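February, past 11 p.m.

What a night! I finally finished the Sudon water board story, all 2,334 words of it, and I can't wait for people to read it. I spent 15 hours on the budget papers and loved nearly every one of them - even the pipe tables.

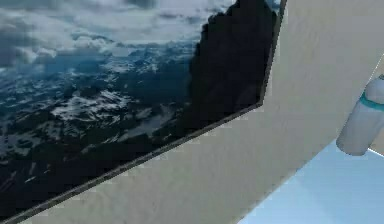
The best part was finding that the rate increase went through on a 3 to 2 vote with hardly any debate. Every household in town will pay it! The mayor's insult took up the whole front page that day, and our site had it too, I'm afraid. I want us to do so much more of this slow, dull-looking, wonderful work.
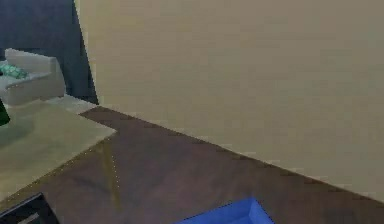 Glenys Kingi wrote back that the vote should go in the first line, with the mayor left out completely. She's right, and I moved it up before supper. Calling the Layug office first thing tomorrow about the missing minutes.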